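Household tips: getting the house ready when you've met someone online

I've been on Ellow since August and I'm finally at the stage where people come round to mine, so my tips page has gone a bit romantic this month (sorry, limescale fans, I'll be back to you soon!).

First job is the bathroom. Clean the mirror with a drop of white vinegar on a damp cloth and buff it with newspaper. Wipe the light switch too, everyone forgets it and everyone touches it.

Then the sofa. I put on a rubber glove, dampen it and drag it along the cushions, and the cat hair comes up in great rolls. My match Welington wore black trousers to our first dinner and left looking like a second cat, so learn from me.

Cook something you've made before. I do a tray of chicken thighs with the oven at 212 (ours is an odd old fan thing, go by your own) and it looks after itself while you change your top twice. Onion smell on your fingers? Rub them on a stainless steel spoon under the cold tap, it works for me.

Candles: put them in the freezer for a couple of hours first and they drip less. Keep scented ones well away from the food. I once served fish next to vanilla and we never got to pudding.

And put water on the table, with or without wine. All that nervous talking makes you thirsty.

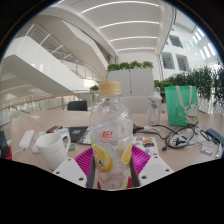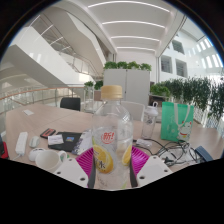
Bottled water with lemons on the label.

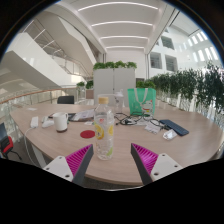 Hannelore Thaler wrote in to say the rubber glove trick did her whole stair carpet before a second date, but she'd skip the newspaper on mirrors as it left grey smears on her white frame. She uses an old cotton pillowcase and gets no streaks at all.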